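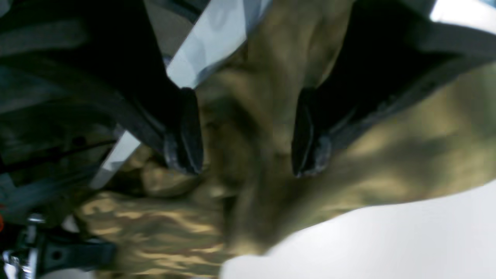

Posted by Taras Vasylenko, 23 September 2018

Folding or rolling? Asking about soft things in general, but mainly the olive/khaki one in my photo. It goes into lovely rounded lumps the second it's put down and I'm fed up of looking at it. I've got 78 litres of storage box from Plondovano and somehow the lid still won't shut! My other half says fold everything flat, I say life's too short.

ulance_lass wrote:
Roll, every time. I did the whole airing cupboard in August and got so much more in (my mum was horrified, but she irons tea towels so I'm not taking notes from her).

Soon-im Cheon wrote:
Sorry, I'm going to disagree. Rolling is fine for a rucksack but in a box you get gaps all round the rolls. Lay it out, smooth it from the middle with your palms, then fold in half 2 times and stop. People go on folding until it's a brick and then wonder about the creases. 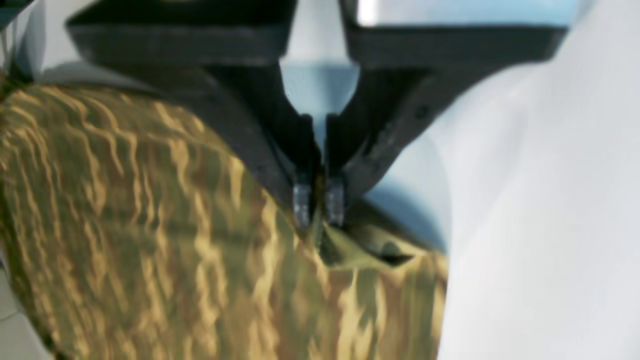 Pinching the material, same day

ulance_lass wrote:
Gaps are where the socks go, Soon-im!!

Soon-im Cheon wrote:
Socks have a drawer :)

trungate_tom wrote:
I hang anything that colour, it shows every mark when it's been squashed. Mind you I've got a rail in the hall and no coats to speak of. What's it made of, Taras? If it's heavy cotton I'd fold, if it's thin I'd roll.

Taras Vasylenko wrote:
No idea, the label went years ago. Tried Soon-im's way last night and the lid very nearly closes, so I'm taking something out of the bottom and having another go. Still think rolling looks nicer.

Related threads
Vacuum bags, worth it? (97 replies)
Show us your linen cupboard (257 replies)
Song storage boxes, lids keep cracking
Getting creases out without an iron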